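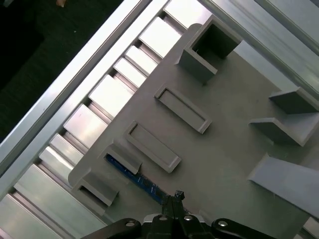

Light grey plastic plate on an aluminium frame

Ladivo Backup for Home and Small Office

Hello, I'm Dorota Kozłowski and I look after Ladivo here at Kernden. It's backup software for people who keep meaning to sort out their backups (I was one of them for years, and I lost a whole June of photos that way).

Ladivo sits quietly in the corner of your screen and copies your documents, pictures and mail to a second drive, or to our own Lirnis storage if you'd like a copy kept out of the house. You pick the folders once, you pick a time, and off it goes! If you change a file by mistake, right-click it and you'll get the older versions in a list, newest first.

One licence covers 3 computers, and they don't all have to be yours. Mine are my laptop, the desktop upstairs and my mum's, which I check on from my kitchen table.

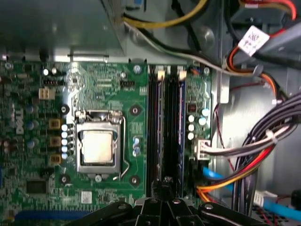
What you'll need

A Windows computer with 2 GB of memory and 400 MB of free space for the program itself. Your backup drive ought to be bigger than the stuff you're saving – sounds obvious, but I get emails. The installer is in English and Polish, and the help pages are too.

What's new

Version 629 came out on 18th December. It picks up where it left off if you shut the lid halfway through a backup, and the restore window finally remembers its size (sorry, that one took us ages). We've also moved the password setting to the first screen, so please do write yours down somewhere safe. I can't get it back for you if it goes missing.

Ordering

You can buy straight from this page or from Urbańczyk, our reseller, if you'd prefer a boxed copy with a printed guide. The key arrives by email, so have a look in your junk folder before you write to me. Already have an older Ladivo? Open the Help menu, choose Check for Updates and keep the key you've got.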